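I have been meaning to write about socks since December, and I'm aware of how that sounds. But I spent a good part of my Sunday on them and it was weirdly the nicest part of the day, so socks it is!

My whole approach these days is pairs first, hanging second. Everything gets laid flat on the table next to its partner before a single clip gets opened.

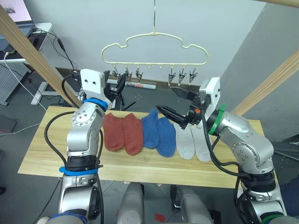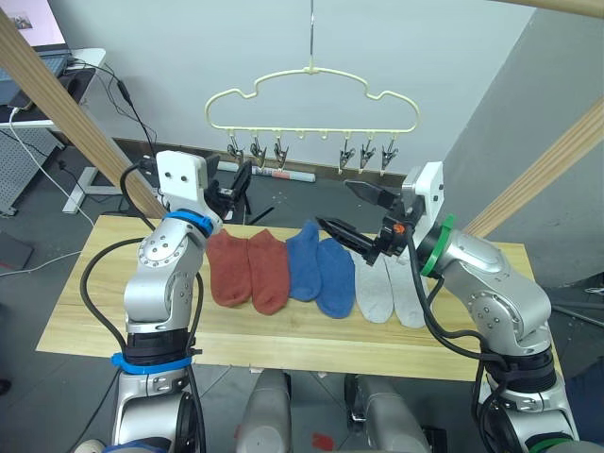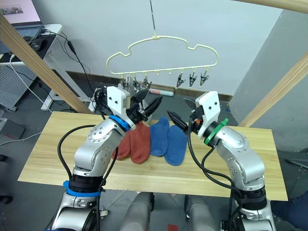
Red with red, blue with blue, it's a very simple system.

I used to do it the other way. I'd pull socks out of the washer one at a time and clip up whatever came out first, and then when they were dry I'd take them all down into a heap and try to match them on the bed. Which means I was handling every sock twice and still ending up with that sad little pile of singles at the end. (I had a bag of singles for years. I moved apartments with it. I finally went through it last spring and found 9 actual pairs in there, just sitting in the same bag, not speaking to each other.)

The thing that changed it was getting a clip hanger. If you've never had one, it's a hanger with clips dangling off it and you can hang a whole bunch of small stuff in the space of one shirt. My first one was a Tilaron, the big rectangular folding kind with 27 clips, and I hated it. The clips all tangled together every time I folded it up, and if you loaded one side first the whole thing tipped over like a boat and dumped your underwear on the floor. I kept it way too long because I'd paid for it.

Then I went small. A little hanger that takes a few pairs at a time is so much less annoying! You fill it, you hang it somewhere, you're done, and if you have more socks you get a second one. I bought a Deken after that and then another Deken, so now I have two, one for the shower rod and one for the hook on the back of the bathroom door.

A few things I've figured out, in no order at all:

- Clip by the toe if the cuffs are stretchy. I clipped by the cuff for ages and got those little pinch marks right where everyone can see them. Thick winter socks I still do by the cuff, they seem to dry better that way for me, but my sister disagrees and we've stopped discussing it.
- Load from both ends and work in. Left, right, left, right. It keeps the thing level.
- Smooth the sock out on the table before it goes up. A bunched toe stays damp forever.
- Partners go on neighboring clips. Then when you take them down you fold them together right there and they go straight in the drawer.

I also tried to cut down on the kinds of socks I own, which I think helps more than any hanger. I went through the drawer and counted 37 single socks' worth of "maybe" (holes in the heel, elastic gone, one from a hotel??) and most of those are dust rags now. What I bought to replace them was a few packs of plain ankle socks from Killarora, all in solid colors. No stripes, no avocados. I can match them half asleep. I do miss the avocados a little bit.

Oh, and somebody asked in the comments last time whether I bother with those mesh bags for the wash. I do, I use a Barrera one with a zipper, and it's fine, but the zipper pull comes off so I have a safety pin through it now. I wouldn't say run out and get one. It does stop socks from crawling inside the duvet cover, and I've lost enough of them in there to put up with the pin.

Next up is the towel shelf, which I have been avoiding since before the holidays. If you have a way of folding bath towels that fits a really shallow shelf, please leave it in the comments, mine keep sliding off the front.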